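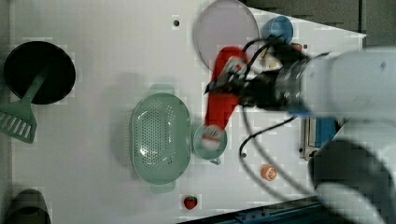 Hutivine Tabletop: planning and perception software for small robot arms

If you have ever spent a whole afternoon teaching an arm to pick up one brush, only to have somebody nudge the bowl and send you back to the beginning, we think you will get along very well with Hutivine Tabletop. It is the software we wanted for our own benches, and it grew up on exactly the kind of everyday clutter you find in a kitchen drawer or a toy box: pans, spatulas, colanders, cups, pretend fruit. Those things overlap, they hide each other, they have handles that stick out in awkward directions, and they are a wonderful way to find out whether a planner is any good!

Hutivine Tabletop runs on an ordinary Linux PC and talks to your arm, your gripper and your cameras through one program. You tell it what you want moved and where, and it works out the reach, the grasp and the way back out again. You can watch the plan on screen before anything moves, slow it down, drag a waypoint a little to the left (we all do it), and then press Run.

What you get

Scene view. An overhead camera and a wrist camera are blended into a single map of the table. When the arm blocks the overhead view, as arms love to do, the map keeps the last good position of each object and marks it in amber until a camera has seen it again.

Grasp picker. For each object you get a short list of grasps, best first, with the gripper drawn in place. Long handles get special treatment. A brush or a spatula can be held at several points along its length, and the picker takes into account what the other end of the tool is going to be doing while you carry it.

Brulcombe path planner. This is the part we are proudest of. Brulcombe treats the cables on the arm as something with real width, so a path that would drag a loop of cable through your cups is scored down and usually dropped. You set the width of the bundle once, in the arm profile.

Task strips. A job is laid out as a strip of small blocks: look, reach, close, lift, move, lower, open. You can save a strip, copy it to another bench, or hand it over to a colleague who has never opened the program before.

Close-up work

The wrist camera earns its keep in the last stretch before the fingers close. Larger objects often run out of view at that range and the small ones can go soft, so Tabletop matches the wrist view against the map instead of starting fresh each time. If your table has mounting holes, you can mark them as reference points during setup and they will be used to check the camera position whenever they are in view. 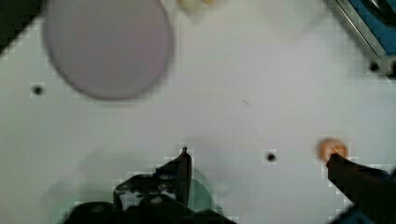
Wrist view with the gripper fingers open over a small round orange-peach object. A mounting-board tabletop like this one suits the reference point feature nicely.

Nima Daneshvar, who looks after our perception code, has rewritten the finger mask for this release. It learns the outline of your own gripper from a short setup routine, and after that the fingers and their shadows are left out of the search. If you change fingertips, please run the routine again! It takes 40 seconds and you can do it with a full table.

What you need

A PC with 13 GB of free disk space and a supported graphics card
One or 2 arms (Karppinen and Hamura controllers work out of the box, and others can be added through the driver kit)
At least one overhead camera and one wrist camera per arm
A wired network connection to each controller

Versions and price

Hutivine Tabletop costs $900 per bench, paid once, with updates included for as long as we keep making them. Schools and colleges are welcome to write to us for the teaching license, which has all the same features and a friendlier price. Anyone who bought a copy in January or later can move up to the current release from the Help menu, and your saved strips will come along with you.

Current release: 25/04/2019

The driver kit, the setup guide and a folder of sample task strips are included with the download.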